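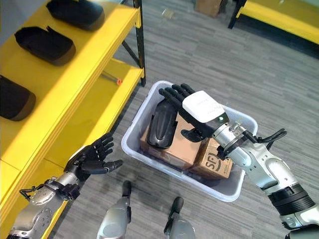 Cilska's two-armed picker at a storage bin during the July open day, Rundthorpe.

412 shares | 7 comments

Cilska has been advertising its Brorketti picking service to small warehouses since the spring, and in July it opened its Rundthorpe demo floor to anyone who might rent one. I went because our shop packs a lot of odd-shaped goods and we can't keep the evening shift staffed.

The floor is one carpeted room with yellow shelving, storage bins and cardboard boxes. Visitors signed in at a desk by the door and were walked through in small groups. Coffee was in the hallway, and you had to leave it there.

Brorketti is rented, never sold. The monthly fee covers the machine, the hands, repairs and a license for Swati, the software that plans the picks. The shortest term is three months. Cilska's crew brings the machine in, sets it up next to your shelves and stays until it can work through your own stock list. They quote four days for that. Extra items can be added later by your own people on a tablet, and I was allowed to try that part. The menus were clear enough, although the text is small and the save button sits too close to the one that clears the list.

The demo job was simple to follow. Black molded pieces are stored on open shelves, and an order calls for some of them to go into a bin. Swati picks which arm to use. The piece is longer than it is wide and has a rim, so there are several ways to hold it, and most of the talk from Cilska's side was about grip. They use the hand low on the piece when it is standing up.

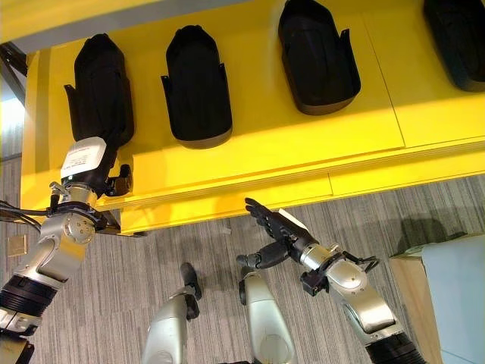
Hammad Shaikh asked what happens when a piece falls over and the machine can't get its fingers around it. The answer was that Swati tries three times, then marks the item and goes on to the next order line. A person gets a message and has to come and fix it. Shaikh said that in his building the message would have to reach a forklift driver with gloves on, and he wanted a light or a buzzer. A light is available for an extra fee. A buzzer is not on the list.

I timed a full order on the wall clock. It took roughly 33 minutes from the first shelf to the closed-out order on the tablet. One of our packers would be well ahead of that. Cilska didn't argue the point. Their case is that the machine runs through the night and the orders are ready for the truck at 6 a.m. For us that could work, as our late orders are few and don't go out until morning anyway.

Mixed shelves were the next subject. Most places our size don't have a shelf per product, and I wanted to know if the machine needs one. It doesn't, but each level has to be entered in Swati with what is kept on it. The unit we looked at had metal parts on the upper shelf and the black pieces below, and only the lower shelf was on the order.

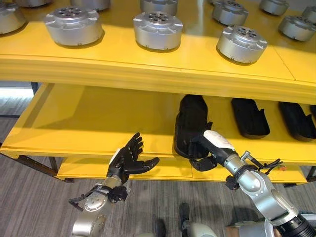
Packing Floor Notes, Issue 33, p. 4

Metal parts cost more to handle under the contract. Cilska puts them in a heavier class, and a machine set up for that class gets its service visits closer together. I would ask for the weight table in writing before signing. The copy handed out at the desk had a column missing, and I was told the full one would be mailed.

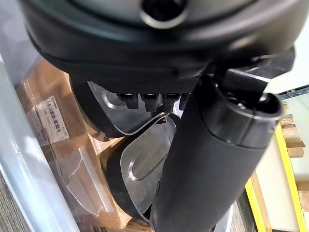 Records are the part of the service I would pay for. Every pick is logged with a time, an item number and pictures from the machine's cameras, and the log can be kept on your own server. We get claims for short orders, and right now we have no good way to check them. The wrist view has limits. The gripper housing takes up the whole top of it, and a black cylinder covers a good deal of the right side. What is left does show the cardboard box behind the bin wall, with the shipping label and its barcode, so there is something to match against an order. I asked if the log could be searched by label. It can't yet, only by item number and time.

Service calls are answered by phone from 7 a.m. to 7 p.m., which doesn't fit well with a machine sold on night work. Calls outside those hours go to voicemail unless you take the higher plan.

I have asked Cilska for a three-month quote on one machine, light class, with the light. The demo floor stays open by appointment, and parking is behind the building.

Related
Stretch wrap prices, summer update
Tablet mounts for packing benches
What our readers pay for night staff
Rundthorpe trade fair: hall list

Get Packing Floor Notes by email. Enter your address to subscribe. You can unsubscribe at any time.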